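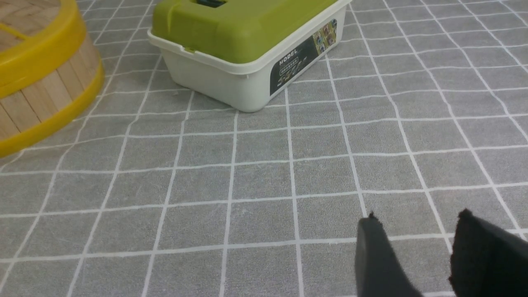 Gripper open over the gridded work surface, with the green-lidded storage box at the far side.

Equipment Planning Gallery: Tabletop Manipulation Stations

Print this page | E-mail this page

The Pingate Center for Applied Automation is preparing its equipment request for the coming budget cycle. This gallery accompanies the written request and is intended for department heads, purchasing staff and members of the review panel who have not visited the manipulation laboratory. The pictures show the work at hand from the wrist camera's point of view. The notes beside them set out what the laboratory proposes to buy, what it proposes to keep, and which decisions remain open.

The request was drafted by Jocelyn Robichaud, Manager of Laboratory Planning, with technical requirements supplied by Canan Aydoğan, Lead Engineer for Manipulation. Questions about cost should be directed to the former and questions about specifications to the latter.

Work surface and everyday objects

The station is used for handling ordinary household and storage items on a flat surface. A gray cloth with a white grid covers the work area. The current plan calls for the same type of cloth at every new station, so that recordings made at one table can be compared with recordings made at another. Cloths are treated as consumables and are budgeted under supplies. The request provides for 23 replacements over the life of the program.

Objects are likewise charged to supplies. Departments have asked whether specially made test objects should be purchased as a set. The laboratory's recommendation is to continue with common retail items, such as the slatted round container with yellow bands and the plastic storage box seen in both pictures. An allowance of $520 per station has been entered for this purpose. It covers the first set of objects and one full replacement.

Grippers and fingers

Two gripper models were compared in the preliminary review, the Prodard parallel unit and the Zuko adaptive unit. Both meet the payload requirement. The Prodard unit carries the lower purchase price, while the Zuko unit accepts finger changes without tools and would reduce the time a station is out of service. The laboratory has asked each supplier for a revised quotation that includes three years of spare parts, and no selection will be made until both are received.

Fingers and finger pads wear faster than any other part of the station and have been understated in past budgets. During the last program year the laboratory used 153 finger pads against a planned figure of 200. The lower figure reflects a period in spring when two stations were idle for controller repairs, and it should not be taken as a basis for reducing the line. Reviewers are asked to leave the planned quantity unchanged.

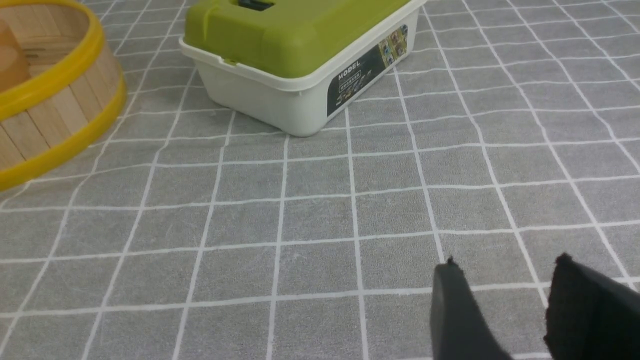 The two dark gripper fingers at the lower right, with the banded container and the storage box beyond the open cloth.

Wrist cameras

Each proposed station includes one small camera at the wrist. The view must take in both fingers and enough of the surface beyond them for an operator to judge an approach. Ms. Aydoğan has specified a fixed-focus unit with a locking cable, the cable having been the most common point of failure on the older stations. Mounting brackets will be produced in the Center's own shop and are not part of the purchase.

Consideration was given to adding a second camera above each table. The added cost is modest for the camera itself, but data storage would need to be enlarged at the same time. The item has been moved to the list of deferred purchases and may be brought forward if storage is funded separately.

Lighting and furniture

Even, diffuse light from above is the standard for all stations. Existing ceiling fixtures in the main room are adequate. The annex would require new fixtures before any station could be installed there, and Facilities has been asked to provide an estimate. Tables will be reused where they pass a level check. Replacement tables are to be ordered from Rajput under the existing furniture agreement, with adjustable feet and a plain top without a raised lip.

Service and training

The request includes an annual service visit for each arm and a half-day session for new operators. Service has been carried as a separate line - it was formerly combined with spare parts, which made it difficult to see what either one cost. Departments that share a station will divide the service charge according to booked hours. Training is open to staff of any department and carries no internal charge.

Schedule for review

Revised supplier quotations are expected in July. The planning office will then issue a final comparison, and departments will have two weeks to return written comments. Requests for additional stations should identify the room, the available power supply and the staff member who will be responsible for bookings. Requests received without this information will be held for the following cycle.

Visits to the laboratory may be arranged through the planning office. Visitors are asked to remain behind the marked line while an arm is powered and to leave objects on the work surfaces where they are.

Contact: Office of Laboratory Planning, Pingate Center for Applied Automation | Copyright Pingate Center for Applied Automation. All rights reserved. | Back to top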